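Hurkholm Clear Storage Box with Handle

Home > Storage > Boxes and Tubs > Hurkholm

Price: 39.00
Availability: in stock, small delivery charge applies
Colour of trim: lavender (other colours discontinued through lack of interest)

Most storage boxes have one job and go about it with a certain sullenness. You put things in, you put the lid on, and you spend the next three years wondering which of the grey tubs in the cupboard has the Christmas lights in it. The Hurkholm is clear, so you can look.

It is a large see-through plastic box with a slightly frosted finish. Frosted enough to soften the sight of whatever you have thrown in there, clear enough that you can still tell it's the orange stuff. We consider this the right amount of honesty for a piece of household storage. The walls are ridged, the corners are rounded and the rim is thick, so you can pick it up by the edge without it folding in on itself like a cheap takeaway tub.

The handle is purple. Our buyer, Corinne Marchetti, calls it lavender and has asked us to do the same. It is a squared-off bracket shape with three thin grooves running along its length, and it stands proud of the front of the box, where you can get your fingers behind it.

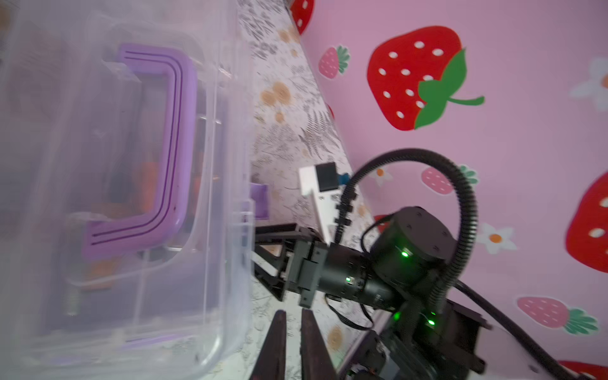
Where to put it

On a table, while you fill it. After that, wherever you like. It does well on a low shelf with the handle facing out, and it slides in under most beds, though you should measure yours first and not ring us afterwards. It will also sit happily in a room that already has a good deal going on. If your walls have strawberries on them and your tablecloth has ferns, a bit of purple won't be what tips things over.

What to put in it

Toys, wool, craft things, spare bedding, the bag of smaller bags. We have had customers use it for dog food and for shoes. Ansel Obi in our Stullham shop keeps his packed lunches in one, which seems like a lot of box for a sandwich.

Please don't use it for anything hot, or anything alive.

Care

Wash by hand in warm water with washing-up liquid and a soft cloth. No scouring pads: they scratch clear plastic, and the scratches stay. Dirt likes to settle in the grooves of the handle, and an old toothbrush gets it out. Dry the box with the lid off. It is too big for the dishwasher, as several people have written to confirm.

Keep it out of strong sun. The purple fades to a sort of tired pink – Corinne has not yet given us a name for that one.

Delivery and returns

Orders go out from our Heltalwood warehouse. The box comes on its own in a cardboard carton much larger than seems necessary, which you may return to us or give to a cat. Unused boxes can come back within 39 days. Used ones can't, however carefully you wiped them.

What customers say

"Bought one, then bought another. Can finally see where the felt tips are. Still can't get anyone to put them back." – Petronella Tshabalala

"Good solid box. The purple was a surprise as I hadn't read the page." – Demetrius Tillman

"Handle is comfortable. Took off one star for the smell when new, which went after 8 days by the window." – Eliseo Trujillo

Goes with

Valente drawer dividers
Valente stick-on labels, pack of 500 (for a box you can see into, but people do buy them)

Page last updated 2/13/23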